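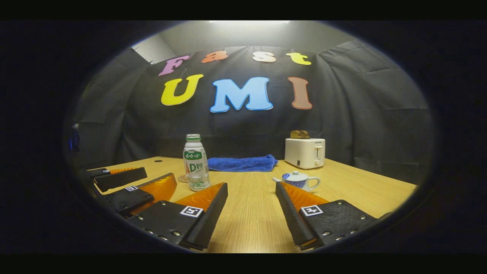
What do you need to keep a kitchen worktop clean?

A cloth, a bottle of something mild and a few clear inches of surface. The rest of the shopping list can wait, and most of it can wait for ever.

I have spent a good part of January reading what the cleaning trade would like me to buy, and I remain unpersuaded. The worktop has become a battleground. There are sprays for wood, sprays for laminate, sprays for the bit behind the kettle. Ceter sells a "counter ritual" in three bottles, to be used in order, morning and night. Woretti, which used to make perfectly decent dishcloths, now has a range of 72 of them, sorted by room and by mood. I asked the shop which mood was right for dried egg and was shown a grey one.

So I tried a few things at home in Grestodthorpe, on a wooden table that has put up with a toaster, two teapots and a great deal of jam.

The blue microfibre towel is the one item I had expected to dislike. It has been sold so hard for so long that I assumed it must be rubbish. It picks up crumbs well enough, damp or dry, and it gets the smears off a white toaster without leaving a trail of fluff. It does not, as one packet promised me, "lift 1066 types of residue". I doubt that anybody could name nine. Folded in four and kept along the back of the table it is handy, and folded in four and forgotten there for a week it smells like a pond. Wash it hot if the label allows, leave out the fabric softener, and hang it up.

The bottle matters less than its label would have you think. I put the Ceter trio up against a squirt of ordinary washing-up liquid in warm water, on the same stretch of wood, after the same breakfast. My household was asked to say which end was which. Two guessed wrong and the third wanted to know why there was no toast. On wood the thing to fear is water left standing, so wring the cloth out hard, go with the grain and dry off afterwards. That applies whatever you paid.

I will say a word for the coaster. Bottles drip, and the drip runs down and sits in a ring underneath, where you find it in March. A bit of cork costs very little and takes the worst of it, provided the bottle is put back squarely on top -- in my kitchen it seldom is.

Then there is the toaster, which sheds more mess than everything else on the table together. A two-slot model looks so blameless from the front. Unplug it, let it go cold, pull out the crumb tray if it has one and tip it over the bin. Laing, whose catalogue comes through my door whether I want it or not, offers a toaster vacuum with a 90-minute battery. I have tried to imagine a toaster that needs 90 minutes. The catalogue runs to 1003 items this season and I could find no plain brush among them, though a dry pastry brush does the job on the ledges and round the slots. Never poke about inside with a knife, and keep the wet cloth for the outside.

Clearing the surface first is the dull part and the part that makes the difference. Wiping round things leaves a neat outline of each one, like a map of small islands. Move the bottle, move the toaster, wipe underneath, put them back. It takes less time than reading the back of a Ceter bottle, and I have now read all three.

The grey cloth, by the way, was no good on egg.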